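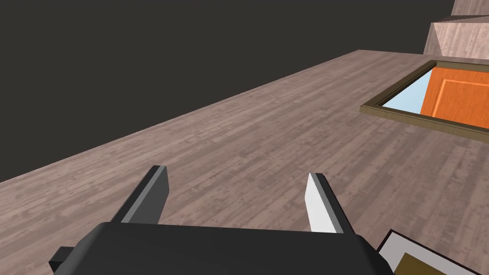
Lorna Sebastian has spent most of a long winter with one fault, and she talks about it the way some of us talk about a leak in the roof. Her group in Priddale was testing Drusik, a two-armed robot that so far does its chores in a simulated house, when the log began to claim it was carrying things it wasn't. With the gripper's two fingers standing open over bare planks, as they do here, the software might still say "holding," and say it with great confidence (which I found a little chilling, I must admit).

It did this 65 times in 3,413 runs. That may not sound like much, but a machine that believes it has a cup in its hand will go off and set that cup down somewhere.
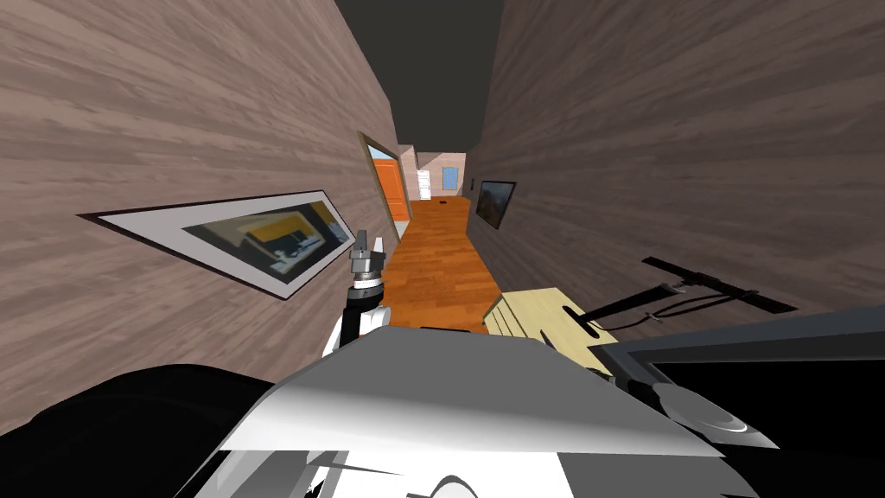 And off it went, along the hallway and through doors, sometimes with both arms raised for a load that wasn't there! Lorna's worry was the real robot to come, sharing a passage that narrow with a person. She traced the trouble to a grip reading left over from the previous run, and in February the team started clearing it before every reach.
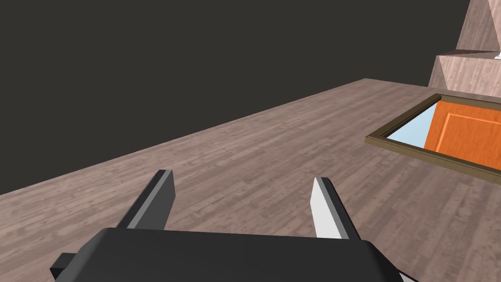
Orkov Robotics, Household Safety Group

They have done another 1,007 runs since then, with two false holds, and Lorna would like to know where those two came from before she lets anyone build the hardware.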